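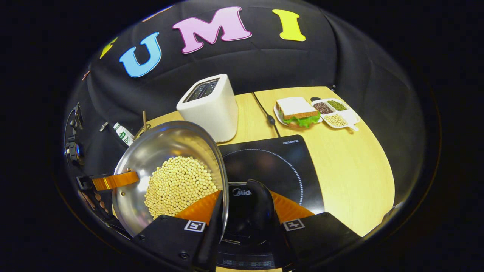 Soybeans in a frying pan. Each bean is a seed.

What is inside a bean?

A bean is a seed. It holds a very small plant and the food that plant needs to start growing. The outer skin is called the seed coat. It protects the parts inside.

Under the coat are two thick halves called cotyledons (say "cot-ill-EE-dons"). In a soybean they make up most of the seed and store protein and oil. Between them lies the embryo, the young plant. It has a tiny root and a tiny shoot.

How does it start to grow?

A dry bean can rest for months. Growth starts when it takes in water, if the soil is also warm enough. The bean swells and the seed coat splits. The root comes out first and grows down. The stem then bends into a hook and pulls the cotyledons up through the soil. They turn green in the light and shrink as their food is used up.

Soybeans grow well at 22 °C. In cold soil they are slow and may rot.

Try it

Put damp kitchen paper in a jar. Push a dry bean between the paper and the glass. Keep the paper damp and the jar in a warm room. Check it every day for 10 days and draw what you see.

Do not eat raw soybeans. They must be cooked first.

Word list

Cotyledon: a seed leaf that stores food
Embryo: the young plant in a seed
Germination: the start of growth

Fliltetari Plant Pages, sheet 19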